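Screening venue walk-through, with comments
Animated features program - Sebastian Hall, main room and balcony
Done in April, before the first public show. OK / FIX / ASK next to each item.

Typed up from my phone notes so excuse the spelling.

1. Exits and aisles

Main doors open outward, both leaves - OK
Side door stage left - OK but stiff. Needs a shove at the bottom.
Side door stage right - FIX. Stack of poster tubes leaning on it, moved them, they'll be back. Put a sign up.
Exit signs lit - OK, all four
Aisle lights - FIX. 2 dead on the left side, rows near the back. Same ones as last year I think.
Center aisle clear - OK
Carpet edge at row G - FIX. Taped last season, tape is lifting. Needs a proper strip, not more tape.
Balcony stairs - handrail solid, nosing worn on the top step. ASK building whether that's on their list or ours.

Comment: balcony closed for the family matinee whatever happens with the step. Railing is low for small kids and they stand up during the loud parts.

2. Seating

Capacity card posted - OK, says 100 downstairs. We do not go over for the premiere. Not for press, not for the distributor, not for anyone's cousin.
Loose seats - FIX. Wobble on the aisle seat in row C, bolt missing. Roped off for now.
Wheelchair spaces - OK, 4, sightlines checked sitting down this time. Last year the Q&A table blocked the two on the right.
Companion seats next to each - OK
Extra folding chairs - locked away. Keep them locked, people put them in the aisle.

3. Projection booth

Booth door closes and latches - OK
Extinguisher - OK, tag in date, right type for electrical
Port glass clean - OK now. Was filthy.
Exhaust fan - ASK. Runs but rattles. Nukari says normal for that model, I say it wasnt doing it in the fall.
Booth temperature after test run - warm, not alarming. Leave the vent door open during the long program.
Lamp hours logged - FIX. Log is blank after the documentary weekend. Somebody ran the thing, please write it down.
Cable across the booth floor - FIX. Needs a ramp cover. I tripped, fine, but still.
Server and drives on the shelf, strapped - OK

Comment: the features came in on drives, the Salilow shorts came as a download. Both loaded and checked start to finish, except the last reel of the late show, which I ran at the start and end only. Will do the middle before doors.

4. Flashing content

This got its own section after the fuss with the student shorts.

Warning card in front of any program with strobing - OK for Salilow shorts, card made and timed
Warning on the website listing - FIX. It's on the shorts page, not on the feature page. The feature has one sequence, the train tunnel, it counts.
Warning on the lobby sign - FIX, printing
Front of house briefed what to do if someone gets ill - ASK. Evening crew yes. Matinee crew not yet.

Comment: the director's people asked if the card could be smaller. No. Same size as all the others, white on black, holds long enough to read out loud.

5. Sound

Level check at the mixing spot - OK
Level check front row - loud on the score, fine on dialog. Came down a notch.
Surround speakers, brackets - OK, pulled on each one by hand from the ladder
Subwoofer behind the screen - OK, curtain not touching it
Hearing assist headsets - 16 in the box, all charged, one has a cracked ear cup. Take it out, don't just put it at the bottom.
Subtitles readable from the last row - OK. Slightly low on the picture but nobody tall in front of me to test with.

6. Stage and Q&A

Stage steps both sides - OK
Edge marked with white tape - OK, re-done
Two mics, both with fresh batteries - OK
Table for the panel - FIX, one leg doesn't lock. Use the other table.
Backdrop stand weighted - FIX. Sandbags went somewhere. The printed backdrop catches air when the main doors open, it came down once already durring setup.
Interpreter spot lit - ASK. Light is there, haven't seen it with the house down.

7. Lobby

Popcorn machine - OK, kept away from the curtain
Merch table not in front of the hose cabinet - FIX, it was in front of the hose cabinet
Queue rope leaves the doors free - OK
Wet floor signs - found one. Need another.
First aid kit - OK, restocked, burn gel was missing
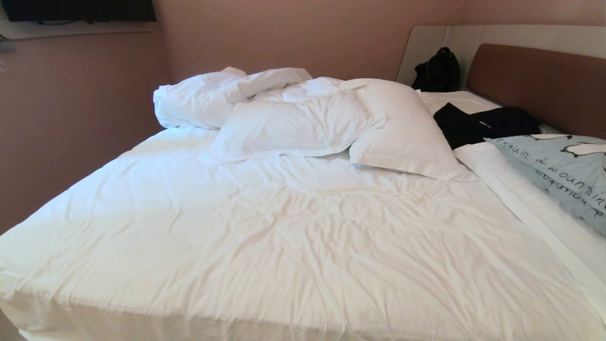 Wultow wrote back on the draft that the stage right door should be a hard stop and not a fix item: if anything is leaning on it at half an hour to doors, the show waits. Also wanted the aisle lights done before the matinee and not after, and asked for the fan to be looked at by someone other than the people who sold it to us.

Fair on all of it. Changed the list:

Stage right door - now STOP item. Checked at 6:30 p.m. and again when the trailers start.
Aisle lights - electrician coming in the morning. If no show, flashlight at each end of the left aisle.
Fan - second opinion requested. Until then somebody stays in the booth the whole program, no popping down for the Q&A.

8. Still open, carry over

Row G carpet strip
Top step on the balcony, waiting on building
Bolt for row C
Sandbags
Cable ramp for booth
Warning text on feature page
Matinee crew briefing - 15 min is plenty, do it in the lobby
Middle of last reel, late show
Lamp log. Again.

Walk-through took around two hours with the ladder work. Next one the morning of the premiere, same list, and bring a better flashlight. Keys go back in the box office drawer, top one, the lower one sticks.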